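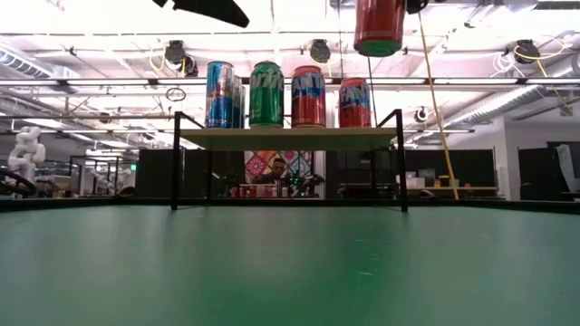 Blogs > Writing Prompts > News

Mellmont opens caption challenge for February

The blogging network Mellmont will run a daily caption challenge throughout February, coordinator Revathi Krishnan said. Participants receive one reader-submitted photo each morning at 6:00 and post a text of up to 60 words on their own blog – links must be entered in the shared list before midnight.

Registration is capped at 300 blogs. Photos are accepted as JPEG files, with a limit of 15 per contributor, and credit lines are mandatory. Parvathi Kamath will maintain the link list. Entries posted without a working link will be removed.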